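Care Labels Should State a Load, Not Just a Temperature

By Hollis Kasprzak
2021-04-15

The textile care label tells the owner of a garment how hot the water may be, whether bleach is permitted, and how the item may be dried. It says nothing about how full the machine may be. I think this is the largest omission in the present system, and one that could be corrected with a single added symbol.

A wash cycle has four inputs: heat, time, chemistry and mechanical action. The label sets a limit on the first and the third. It hints at the fourth with a bar under the tub. Mechanical action, however, depends heavily on the ratio of cloth to drum volume. A delicate cycle run with one blouse and a delicate cycle run with a packed drum do different things to the blouse. In the packed drum the fabric cannot fall freely, so it rubs against its neighbors and holds detergent in the folds.

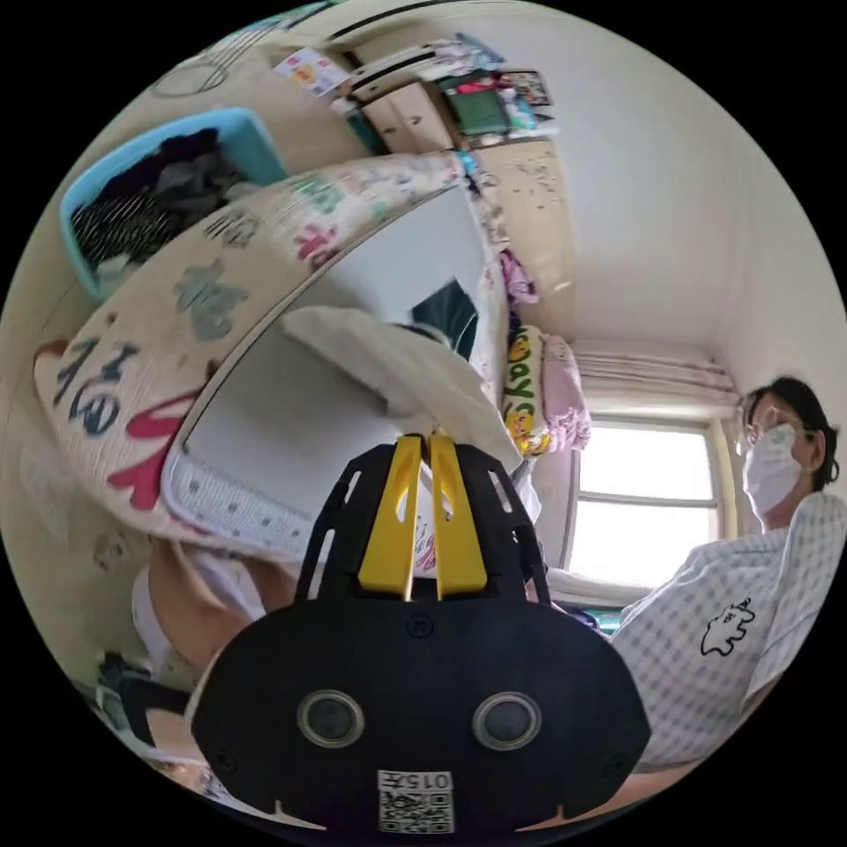
Glasses and a white face mask, seen in profile.

I keep records for a small shared laundry in Wodthorpe. Over one December we logged 201 loads and noted the complaint, if any, attached to each. Graying and residue came up far more often than shrinkage. The residents had followed the temperature on the label. They had also filled the drum to the door, as people do when a cycle costs the same either way.

The usual objection is that load size belongs in the machine manual. Kyrylo Harasym, who repaired washers in Ferkby for 12 years, made this case to me at length. Drums differ in size, he argued, and a garment maker cannot know which one the buyer owns. That is correct, and it is the reason a load symbol should be given as a fraction of the drum and never as a weight. Half full means the same thing in a small drum as in a large one.

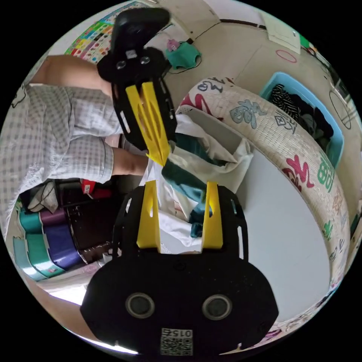

A fraction is also easy to judge by eye. Few households weigh their washing, and dry weight is a poor guide in any case. A fleece blanket is light and fills the drum. Six pairs of jeans are heavy and leave room at the top. The published capacity of a machine, usually quoted for cotton, gives the owner of the blanket no help at all.

A second objection is cost. Labels are already crowded, and some carry text in 8 languages. A symbol needs no translation. A tub outline shaded to one third, one half or three quarters would fit in the existing row, and the shading could be combined with the temperature mark so that the row grows no longer.
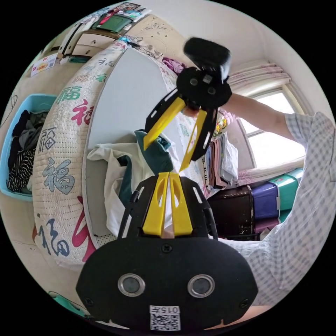

Two grippers marked by their black bodies, the lower one with yellow fingers.

There remains the matter of sorting. If labels carried a fill level, mixed loads would have to follow the lowest one in the basket, just as they now follow the lowest temperature. Some people will ignore this. Some people ignore the temperature as well, and we still print it.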